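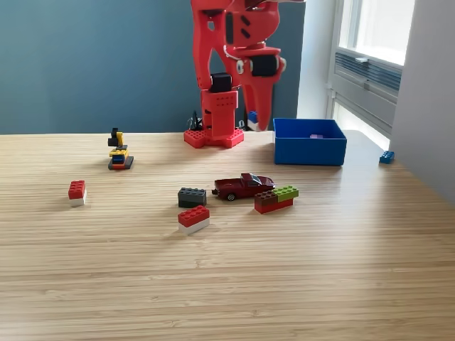
4.2 Sorting with mixed clutter

Figure 3. The arm holding a small block over the table in the mixed-clutter condition, with the blue bin to its right. The toy truck and the built figure are distractors.

The single-block trials in Section 4.1 told us that the policy could find a brick, close on it and carry it to the bin. What we really wanted to know was how much of that would survive on a table that looks more like a table somebody has been playing at. In the mixed-clutter condition we therefore leave several stacked bricks out together with objects the arm should never touch: a toy pickup truck and a small built figure (Figure 3). The instruction is always the same, "put the loose pieces in the bin," and the policy gets no list of what counts as loose.

We trained on 203 demonstrations, all of them recorded by teleoperation at the Paloston lab over the course of May. Each one starts from a fresh layout. Simone Miranda collected the first half and a second operator the rest, and the two have noticeably different styles -- Miranda approaches from high up and drops almost straight down, while the other operator sweeps in low from the side. We had planned to filter the data down to one style. We are glad we didn't get to it in time! The policy trained on both operators' data switches between the two approaches depending on how crowded the target is, and it does this without any label telling it which operator it is copying.

Training ran for 2650 steps with the same settings as before, starting from the Jastley checkpoint described in Section 3. We did not tune anything for clutter. Longer runs made the motion smoother but also made the arm more likely to return to positions that were common in the demonstrations, even when no brick was there.

We tested on 14 layouts that do not appear in the training data, with one attempt each. A trial counts as a success only if the target piece ends up inside the bin and neither distractor has been moved. Under this rule the policy succeeded on 11 layouts. In two of the three failures the gripper clipped the truck on the way down. In the other it closed on a two-brick stack at the seam, the halves came apart, and the lower brick stayed on the table.

That last failure is our favorite result in this section, because of what came next. We let the policy keep running after the trial had been scored, and it placed the top brick in the bin, came back, and picked up the one it had left behind. No demonstration contains a stack coming apart. We can't claim much from one run, but we repeated the situation by hand, pulling a stack apart while the arm was over the bin, and saw the same return trip more often than not.

The Tuominen baseline, which plans each grasp from a segmented view of the table, handled the truck better than our policy did and never touched it. It had more trouble with the built figure. Its segmenter tends to break the figure into separate bricks by color, and the planner then treats the top pieces as loose. Combining the two methods seems well worth trying, and we come back to this in Section 6.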